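Textile Care and Handling, Unit 4: Knits, Folding and Storage
Course notes, Şengül Özkan
Revised 28/08/2024

4.1 Lifting

A knit is a looped structure and extends under its own weight. The extension is greater when the piece is held at a single point. Take up the cloth by a fold, several layers thick if possible, so that the load is shared between loops. Creases seen while the piece hangs are noted on the care sheet before it is laid down.

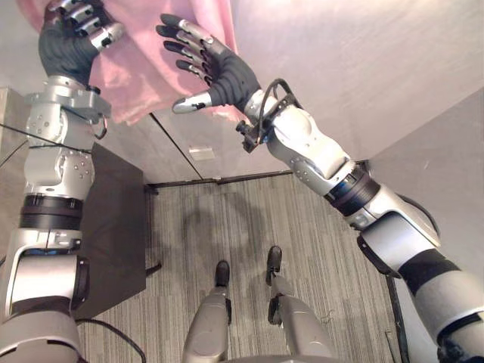
4.2 Work surface

Use a smooth, hard surface at waist height. Stone and coated tops are both acceptable. Check for chips and raised edges, which catch loops. Clear the area to the full width of the piece with the sleeves out - not to the folded width.

Ribbing recovers well in the crosswise direction and poorly in the lengthwise direction. Cuffs are therefore laid flat and never pulled to length.
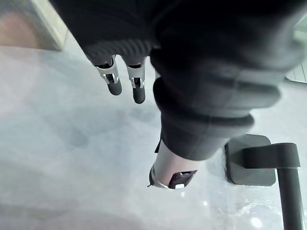

Where a cuff has bunched, open it from the body side and smooth toward the hem with a flat palm. Do not pinch.

4.3 Folding

Place the piece face down. Bring each side in to the center line, lay the sleeve parallel to the side fold, then fold up from the hem in thirds. Fine knits take a sheet of tissue at each fold.
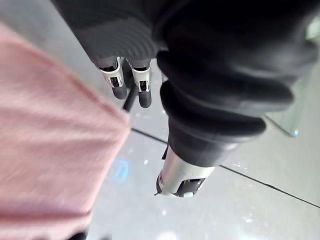
Heavier knits are folded once only and stored at the bottom of the stack. Shelf cards carry the item number (the teaching set ends at 1,773) and the date of last refolding.

Reading for 4.4: Vasilakis handout, page 29.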